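October
Bat bench, Sequeira workshop

Carried over from last entry: knocking-in comparison on the two practice-grade willow blades, one with the Lonitex face sheet, one bare and oiled. Both blades from the same batch, similar grain, no visible knots on the face. The bare one is marked B on the shoulder in pencil, the sheeted one S. Please don't wipe these off. The last pair lost its marks during sanding and we had to throw the results away.

Prep on B. Raw linseed oil, thin coat on face, edges, toe and back, kept off the splice. Laid flat overnight, face up. Second coat the next morning, less oil than the first. The surface was still slightly tacky at noon, so the start was moved to the afternoon. Third coat skipped. The grain had stopped taking it up and the excess was sitting on top.

Prep on S. One light coat on face and edges, dried, wiped with a dry cloth, sanded with fine paper. Lonitex sheet laid from the toe end up, pressed with the wooden roller. A line of bubbles came up near the left edge, about halfway up the blade. Lifted the sheet back to that point and laid it again. One bubble remains. It is small, and it is outside the strike zone, so it stays. Edge tape not fitted yet.

The sheet instructions say to apply at room temperature and leave before use, without giving a time. Left it overnight. If someone has a better figure from an earlier job, add it in the margin.

Mallet work. Same mallet for both blades, the one with the leather-covered head. 300 strikes per block, blocks alternated between B and S so that any change in how hard the operator is hitting gets shared between the two. Rest period between blocks. Order of zones within a block: middle of the face, lower middle, toe area, then the edges at an angle. The edges get glancing strikes only. No direct blows on the toe end or the back.

Mass of S before the first block: 459 strokes of the pencil on the tally sheet are for the mallet counter and have nothing to do with mass, see below. The mass column on the sheet was left blank by mistake. Both blades need to go on the scale before the next session, and the numbers should be entered as "after block one" and not as starting values.

On the tally: the hand counter and the pencil tally disagreed. The counter had been advanced during setup and not reset. The 459 on it is void. The pencil tally is correct and is the one to use. Counter now reset, and there is a line on the setup card for it.

Observations after the first block.

B: face shows faint dents in the middle zone, shallow, visible only with the lamp held low. Edges have started to round. Sound of the strike is duller at the toe than in the middle, as expected. No cracks. Oil has come up slightly around the dents.

S: face sheet intact, no lifting at the edges. Dents cannot be seen through the sheet with the lamp, although they can be felt with a fingertip in the lower middle. Edges where the sheet wraps over are less rounded than on B. This may be the sheet spreading the blow, or it may be lighter striking on that side. Can't separate the two from one block.

Ball test, short version, done after the mallet block to check for seam marks. Old Tultska practice ball, well used, dropped through the guide tube onto the face with the blade clamped at the handle and resting on the felt block. Middle zone first. B took a seam mark on the first drop. S took a faint scuff that wiped off. Rebound looked the same on both by eye. The height board is not worth reading until it is fixed to the wall again. At present it leans, and the reading depends on where you stand.
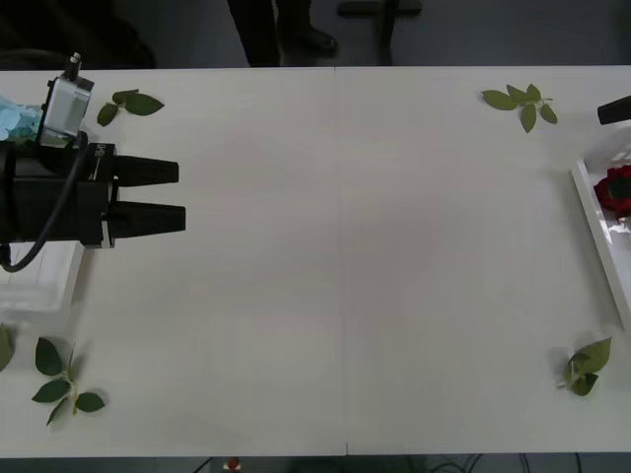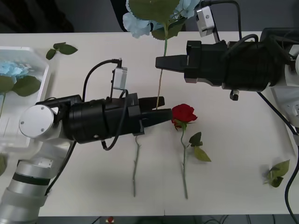
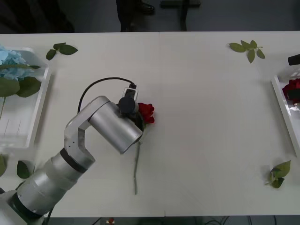

Moved on to the toe guards after that. Two guards were cut from the same rubber strip, one for each blade. Plider contact adhesive on both surfaces, left until touch-dry, then pressed together and clamped with a strap over the toe. The guard on B went on straight. The one on S was a little long at the back corner and has to be trimmed once the adhesive has cured. Use the curved blade for this. The straight one digs into the willow at the corner, and there is already one blade on the scrap rack with that exact cut in it.

Question that came up: whether the guard should be fitted before or after knocking in. Earlier entries do it both ways and don't say why. Arguments for before: the toe is covered during the mallet work, and a missed strike does less harm. Arguments for after: the toe swells slightly with oil and compresses slightly with the mallet, so a guard fitted early can end up proud of the face. For this pair the guards went on after the first block, which is neither. Record it as such. For the next pair, fit one before any mallet work and one at the very end, same sheet condition on both.

Handle check. B has a slight movement at the splice when flexed by hand. It is not a creak and there is no visible gap at the glue line. Marked the two sides of the joint with a fine pencil line across, so any shift will show as a step. S has no movement. If the line on B steps, stop the test on that blade and do not re-glue it. We want to look at the joint as it is.

Grips: not fitted on either blade until the splice question is settled. The cone is in the drawer under the vise. The tape on its tip has worn through and it snags on the inside of the grip. Retape before use, smooth side out.

Notes on the clamp. The handle clamp slips by a small amount over a block. It was checked by drawing a line on the handle at the jaw face before starting. By the end of the block the line had moved clear of the jaw on B and was just touching it on S. The jaw lining is glazed. Roughened it with coarse paper and it held better for the ball drops, although those put much less load on it. New lining needed. Cork if we have it, otherwise the same rubber as the toe guards.

The felt block under the blade is compressed on one side. Turned it over. This changes the support under the face, so the ball drops on B (done before turning) and on S (done after) are not strictly comparable. Repeat B with the block in its present position before anybody quotes the rebound remark above.

Humidity. The willow rack is too close to the heater. The end grain on the top row is noticeably drier than on the bottom row, and one offcut on the top row has a hairline check running in from the end. Blades B and S were both kept on the bottom row. Moved the remaining unoiled blades down as far as space allows. The rest should be laid flat on the shelf by the door with spacers between them, not stood on end.

Stock. Linseed oil: enough for the next pair. Lonitex sheet: 9 left in the packet, one of them creased across the middle and usable only for testing adhesion. Plider adhesive: the open can is thickening at the rim. Use it up on scrap and open the new one for anything that is going to be measured. Fine sanding paper is low. Mallet leather has a split starting on one face, so strike with the other and turn the mallet the same way for both blades.

To do, in order:

Weigh both blades and enter as after block one.
Trim guard on S.
Fix height board to wall, check it with the level.
New lining on clamp jaw.
Repeat ball drops on B.
Block two, starting with S this time.
Check the pencil line at the splice on B after each zone, not only at the end of the block.

One correction to the previous entry. It says the oil used on the earlier pair was boiled linseed. The can on the shelf is raw and there is no sign that boiled was ever bought. Treat the earlier pair as raw unless someone finds a second can.

Stopped at 5:40 pm. Blades are lying face up on the bottom row, B to the left. Strap clamps still on both toes. Leave them on until morning, then release the strap on B first and look at the corner before touching S.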